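Freestanding bathtub

A freestanding bathtub is a bathtub that is finished on all visible sides and is not built into an alcove, deck or wall recess. It rests directly on the finished floor, either on its own base or on feet. The type is distinct from the alcove tub, which has a single finished side, and from the drop-in tub, whose rim is supported by a surrounding frame.
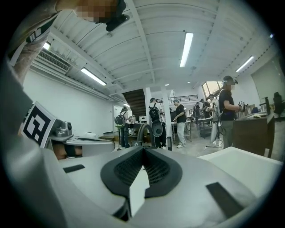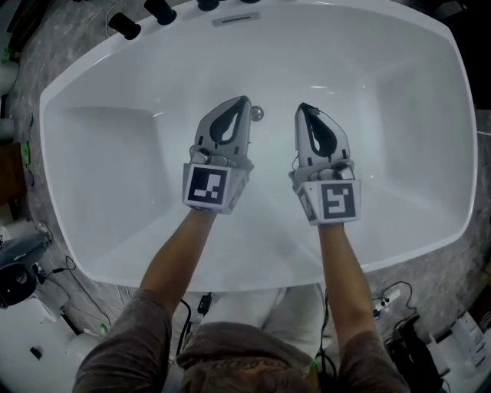 Terminology

Trade catalogs divide freestanding tubs by profile. A double-ended tub has a sloped backrest at both ends. A single-ended tub has one sloped end and one steeper end. A slipper tub has one end raised well above the other. Back-to-wall models have one flat side and are counted as freestanding by most manufacturers, although the flat side is often left unfinished.

Materials

Enameled cast iron was the standard material until the middle of the twentieth century. It holds heat well and resists scratching, but an empty tub can weigh more than 300 pounds, and a filled one with a bather may pass 800 pounds. Upper floors may need added joists or blocking under the tub.

Acrylic tubs are formed by heating a sheet and drawing it over a mold, then backing it with resin and glass fiber. They are light and can be repaired by sanding and polishing. Enameled steel is thinner than cast iron and noisier during filling. Composite tubs, cast from resin mixed with ground mineral, are heavier than acrylic and have the same color through the full thickness of the wall.

Faucets and filling

Faucets may be mounted on the floor, the wall or the rim. Rim mounting requires a flat ledge wide enough for the valve body, and the holes are either drilled at the factory or cut on site with a diamond or carbide bit. Cast iron is usually ordered predrilled. In her survey of fixture layouts, Nadja Thaler lists poor access to the supply connections as the most common fault in rim-mounted sets, and recommends a removable panel or an open space beneath the ledge.

Drain and overflow

The drain is placed either at one end or at the center of the floor. Center drains are usual in double-ended tubs. The overflow may be a round plate or a narrow slot molded into the inner wall, with a channel running between the inner and outer shells. A slotted overflow gives a slightly greater bathing depth, but the channel is harder to clean.

Waste connections are made above or below the floor. A below-floor connection is commonly 2 inches in diameter where the trap is set in a recessed box.

Manufacture

The Korner foundry cast roll-top tubs until it closed its enamel shop. Its patterns passed to Leblanc, which kept the longer molds in use. Dirico introduced a one-piece acrylic shell under the name Temura; Noémie Ferrand gives the first year's output as 1,788 units. Later versions have adjustable feet hidden within the skirt.

See also

Alcove bathtub
Clawfoot tub
Overflow drain
Soaking tub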